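# Stekilura hand grippers for laundry folding: buy or hire?

Looking at the Stekilura pair, the two-handed kit where you hold a gripper in each hand, do the job yourself, and the recordings go off to train the folding policy. The pair is $900 to buy, or there's the hire plan through the Statville shop. T-shirts on a bed are the main job, towels later if I still have the will to live. Has anyone used them on soft stuff for more than an afternoon?
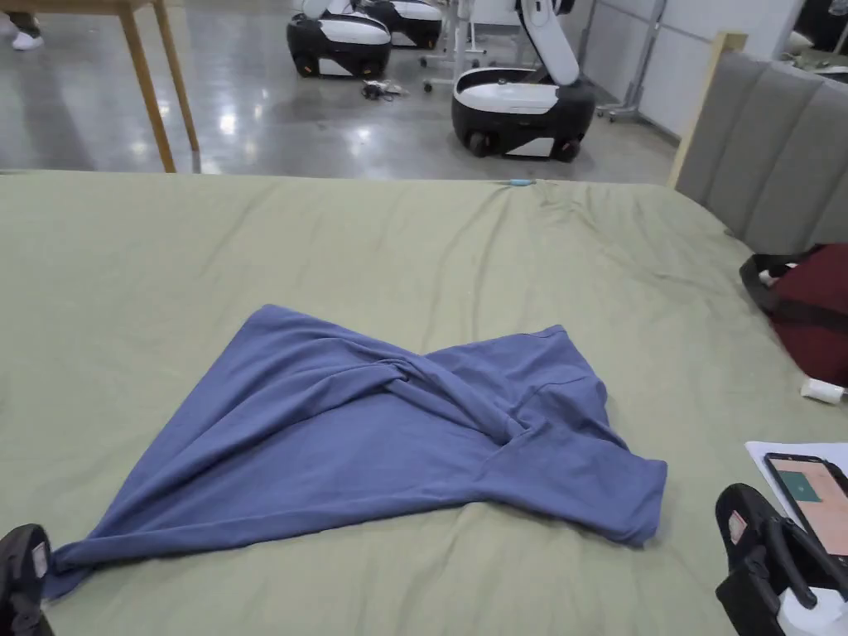

Mei-kuen Sin reckons hire first, and not for the money. Her view is that the grip pads decide everything, and you won't know whether you can stand them until you've tried to pinch one layer of jersey and come up with both. She'd also budget for over 1000 folds before judging the policy, which is a lot of folding for someone who bought a kit to get out of folding.

I'm in an apartment, so noise and storage matter too. Cheers.

*posted by Coşkun, April 2024*

---

**Mei-kuen Sin**

Since I've been quoted, I'll be fair to them. The build is good and the weight is fine for the first hour. After that your forearms start sending letters of complaint. Things I'd check on a hire set:

- Do both grippers close evenly? My left one lagged and every sleeve went in crooked.
- Can you swap the pads without the little hex key? You will lose the little hex key.
- Start some of your runs from a proper mess. I began with shirts laid out flat, and the policy learned to fold shirts that hardly needed it.

Noise is nothing, just a click. They store in a shoebox, or a boot box if you keep the charger.

---

**Clilton**

just buy them. hire is a rip off

---

**old_tumbler**

Depends how long you want them. I hired for 2 months and paid $519 all up, then bought a pair anyway, so please don't take financial advice from me. Statville did replace a sticky trigger without an argument, and I doubt you'd get that buying second-hand.

On towels: leave them until the shirts work. The thick ones wouldn't sit between the fingers for me, and the colour of the towel against the bedsheet mattered more than the manual lets on. If you do go ahead, ask for the wider pads when you order. They weren't on the website last I looked, but the shop had them behind the counter.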